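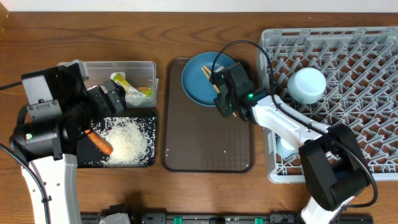

Table layout: food container and rice tray, serving tray, dish rack.

Penari Table Set
README, August release

Penari covers one small job, clearing up after a meal for two. Stakance keeps the set and Drokow hosts the files. There are 15 sessions and 3540 stills, all from the same wooden table.

Contents

stills/ - one folder per session
notes/ - plain text, one file per session
items.txt - names used for the tableware and food

Items

Left: clear plastic container for food, with a black tray in front of it.
Center: brown serving tray.
Right: gray plastic dish rack.
Tableware: blue plate, white bowl, two small cups (light blue, pale pink), wooden chopsticks.
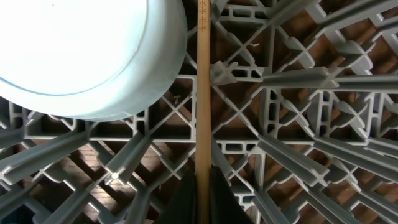

White bowl and a wooden stick over the rack.

The rack has thin upright prongs and an open grid base. Small pieces can sit at odd angles in it, so the notes give "in rack" or "on rack" only. Chopsticks are listed as a pair even when a still shows just one.

Food tray

Rice is uncooked. Grains stray onto the brown tray and are not labeled. The carrot is labeled separately from the rice.

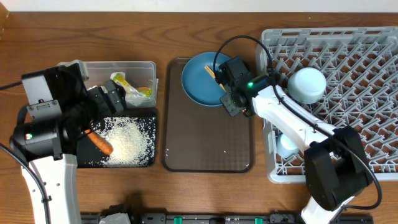 Known issues

Session 14 has no notes file.
The plate is "blue" in some notes and "teal" in others. Both mean the same plate.
Glare on the inside of the bowl hides its base line in many close views.

Layout can shift a little between sessions.

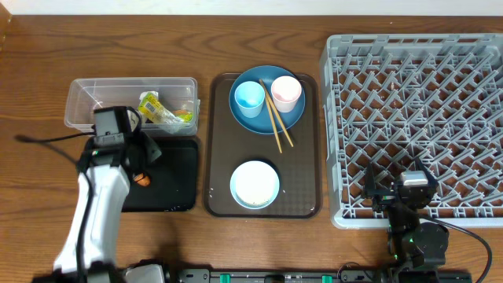
Anyone sorting by tableware should use items.txt, as the older Després list leaves out the cups and has the serving tray under furniture. Version 2 of the list will fix both.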